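Patch cord (household and office use)

A patch cord, also called a patch cable or, by people who have never cared what it is called, "the internet wire", is a short to middling length of network cable with a plug on each end. It joins one piece of equipment to another: a computer to a wall socket, a printer to a router, a router to the box that blinks. This article deals with the loose patch cord, meaning one that is out of its bag and not yet plugged into anything. It spends a great deal of its life in this condition.

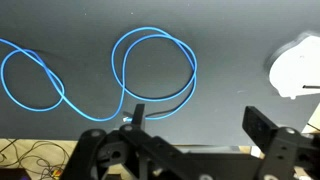
BURNODELL, December – The local history of the loose cord is better recorded than most, thanks to the Pamen Office Handbook, which devotes 32 pages to cable storage and a single paragraph to fire exits. The handbook divides cords into "coiled", "resting" and "other". Later editions dropped "resting" after complaints that it covered everything in the building.

Form and color

The common type has a round plastic jacket over four twisted pairs of copper wire. Jackets come in many colors, of which blue is among the most familiar. Some offices use color to show purpose, with blue for desks, yellow for servers and red for whatever the last manager thought was urgent. In others the color shows only what was on sale.

Each end carries an RJ45 plug, a small clear block with a springy tab on one side. The tab holds the plug in its socket and is the first part to break. Many cords have a boot behind the plug, which eases the strain where cable meets connector and keeps the tab from snagging when the cord is pulled backward through a pile of its relatives.

Looping and tangling

A cord that has been stored in a coil wants to go on being a coil. Laid on a flat surface it settles into ovals, crossing over itself wherever it likes, and a free end may wander off some distance from the rest.

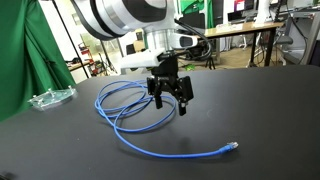
Loosely coiled Ethernet cable, one plug trailing from the loops.

Crossings are often mistaken for knots. A true knot needs an end to have passed through a loop, while a crossing merely looks as if one had. The usual advice is to find one end and follow it. The usual practice is to lift the whole thing and shake it, which can turn the second condition into the first.

The Lullo method calls for laying the cord on a clear table and opening the loops from the outside in. Its supporters claim 198 cords straightened without a single broken tab. The rival Dramani method is much the same but is done standing up, and relations between the two schools are cool.

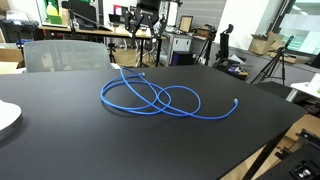 Storage

Coils should be wide and easy, with no sharp bends, and closed with a soft strap. Wire ties also work but can bite into the jacket if pulled tight. The over-under coil, in which every second loop is turned the opposite way, lets the cord pay out without twisting – provided neither end has been passed through the middle, in which case it produces a neat row of knots.

The Pamen store room holds some 500 cords in hanging bags, sorted by length. A drawer marked "short" contains the ones under 3 feet, along with two phone chargers and a key. Cords of unknown length go in a box by the door, where they are borrowed first and returned last.

See also: Extension cord; Hook-and-loop strap; Drawer, miscellaneous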